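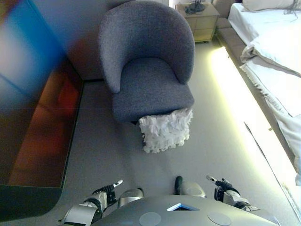

Against the decorative cushion

I stayed in four rented bedrooms in March and moved more cushions than I slept hours. Slight exaggeration. Not by much.

You know the routine. Get in at eleven at night, bag down, shoes off, and the bed is occupied. Two big ones, two middling ones, a little bolster thing at the front like a dog guarding the door. None of them for sleeping on. So where do they go? The chair. Always the chair. And then there's no chair.

My complaint is with the chair as much as the cushion. A bedroom armchair is the most useful seat in a house. You put socks on in it. You sit in it to make the phone call you don't want to make in bed. My mother read in hers every night till past ten and nothing was ever allowed on it, not a cardigan, not the cat. Now we buy the chair for the corner, gray, because gray goes with everything, and then we buy a frilly white cushion for the chair, because the chair looked a bit bare. Ruffles! On a thing you lean your back against. You can't lean on ruffles, they just get flattened and look sad and then you have to fluff them, and I am fifty-three and I dont want to fluff.

So it slides. It ends up half on the seat and half off, or on the floor, and you step over it for a week.

I looked up what these things cost. Wernitz has one at 80 dollars, cover only. The insert is extra. Zenero sells a bedroom "story", their word, at 211 dollars for a throw and some cushions, and the throw has a fringe that will catch in the washer, ask me how I know. For 149 you could get a decent reading lamp and have money left for bulbs. For 50 you could get a box with a lid and put every charger in the house inside it, because that is what the nightstand is for now, apparently. Cords. Mine has a cord on it for a phone I gave away.

Csaba Lengyel, who writes the home column for the Trusow paper, argued last month that a cushion is a kind of welcome, that a room without one looks like no one expects you. I like Csaba's column and I read it every Friday. He's wrong on this. What tells me I'm expected is a clear seat, a glass I can drink from, and a socket I can reach lying down. The place in Bouzid had all of that and one pillow, flat, and I slept like a log.

And leave the bed rumpled if you want! I do. A duvet thrown back looks like a person lives there. It's the smoothing and the stacking that eats the morning – five minutes, every day, so a room can look good while you're at work.

I've given away all but one of ours. My husband hid it in the wardrobe and thinks I dont know. Fine. It can stay in there, its not on the chair.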